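Exposed pipes in the ceiling, paint or leave alone?

junden_loft
ok so closing on a place in Plundenham in April, old factory building, second floor. ceiling is open, beams and pipes and conduit all over the place. seller never finished it. do I paint everything one color or box it in with drywall?? contractor says box it. I lose 16 inches if I do that and I'm not tall but still

mkettle
Paint it. White. Done.

Østergaard
Disagree, sort of. White shows every speck of dust up there and you will be on a ladder twice a year. Dark gray disappears at night. Mine has been charcoal for 7 years, no regrets.

mkettle
dark ceiling in a room with small windows = cave. ask how many windows first

junden_loft
two windows. both face north ugh

Østergaard
OK then white. I take it back. Flat though, not eggshell, eggshell makes the seams on the beams jump out.

pipewrench30
before anybody paints anything — find out which ones are sprinkler lines. you cant just paint the heads, and in some buildings the pipe color matters too. Call the building office. Also sweat. cold water line with no insulation will drip on your couch all July, paint wont fix that

junden_loft
did not even think of that. quote for spraying is 1483 incl. masking, is that nuts

mkettle
Not nuts. Masking is most of it. I did mine by hand with a roller and a brush, took forever, neck still hurts. White all over, walls too, shelf ledge same color so it dosen't chop up the wall. Wood floor stayed as is, enough warmth for me

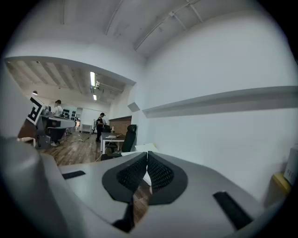 Fidel Toledo
Going against the crowd, box in the half over the bed. Open ceilings are LOUD. Upstairs neighbor walks, you hear it. We did a partial drop in the bedroom with insulation behind it and left the rest open, best money we spent.

pipewrench30
fine but leave an access panel at every valve. please

junden_loft
partial might be it. calling the building office in the morning about the sprinklers, will post what they say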